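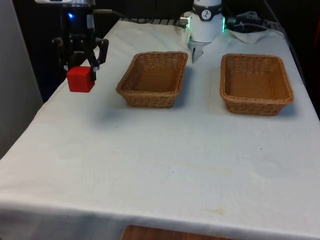 Ticket: Second gripper for Cell 2, quote on hold
Queue: Equipment requests
Site: Kobori
Priority: Normal
Status: Waiting on vendor

Original request

We need a purchase decision on a second gripper for the sorting cell. The current one handles the cube-to-basket task, but a single unit leaves no cover for service. Flirneo quoted a 30-day lead time from receipt of order. The budget line closes at the end of March. Please confirm whether the request should cover the gripper only or the gripper plus cable and spare fingers.

Update 1, equipment planning

Gripper only is not enough. The Flirneo quote lists the arm-side cable as a separate item and the fingers as a consumable set. If the cable is left off, the spare cannot be swapped in without pulling the cable off the running unit. Please ask for a revised quote with all items on one line so it goes through as a single approval.

Also needed before we can approve:
Cycle count per shift
Finger replacement interval
Who pays return freight on warranty units

Update 2, requester

Cycle count is 90 picks per hour on the cube task. No replacement interval on record. The first finger set is still in use and the change was never logged when the cell moved from the old bench.

Freight question sent to Flirneo Tuesday morning.

Update 3, cell support

Checked the gripper for the fault mentioned in the handover notes (drops the connection on power-up, needs a restart of the controller). Reproduced on the first attempt. Steps:

1. Powered down the cell at the main switch.
2. Reseated the gripper cable at both ends.
3. Powered up. Gripper not found.
4. Restarted the controller only. Gripper found, status OK.
5. Repeated the full power cycle with the cable clamped at the wrist. Gripper found.

Suspect strain on the cable at the wrist connector. The clamp is a temporary fix. It should not count as a reason to replace the gripper itself, but it does support buying a spare cable now.

Update 4, equipment planning

Agreed. Cable moves from optional to required. I compared against the Drerkovby unit as an alternate. Purchase price is lower, but it needs an adapter plate and a new driver license, and our basket positions would have to be taught again. Over a 54-month depreciation period the difference is too small to justify supporting 2 gripper types in one cell. Staying with Flirneo.

Update 5, requester

Revised quote received. Cable and one finger set included. Return freight is on us after the first 90 days. The quote still shows the old ship-to address at Trunik. Asked for a correction, as receiving there will refuse anything without a local PO number.

The tablecloth on the cell is stained and should be replaced at the same time. Can that go on this request?

Update 6, equipment planning

No, put the cloth on the shop supplies account. Equipment requests with consumables under the minimum get sent back, apart from vendor-supplied finger sets.

Holding for the corrected ship-to address. Once it is in, attach the quote here and set status to Ready for approval. Leave the cable clamp in place until the new cable has been fitted, and log the finger change date this time.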